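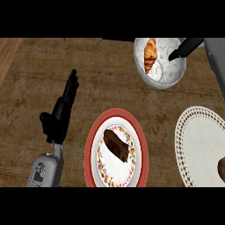 A two-armed robot that learned to handle food and tableware entirely in simulation now finishes 215 of 900 test runs without help, according to a December report from Imai, the lab behind the Loltidby training method. The previous version managed 30.

The jump sounds large. It is still fewer than one run in four, and every one of those runs took place inside a computer, where croissants don't crumble.

Kazue Okabe, who leads the work, says the gain comes from letting both arms share a single plan. "Before, each arm behaved as if it were alone at the table," she said. She expects trials on real hardware next year but gave no target score.

Lachlan Mudgway, an engineer at the kitchen equipment firm Grernano, wants to see those first. "I've read plenty of good simulator numbers - most shrink the minute a real plate is involved," he said.

The report compares Loltidby with only 2 other methods, both older, and doesn't say how the test runs were chosen.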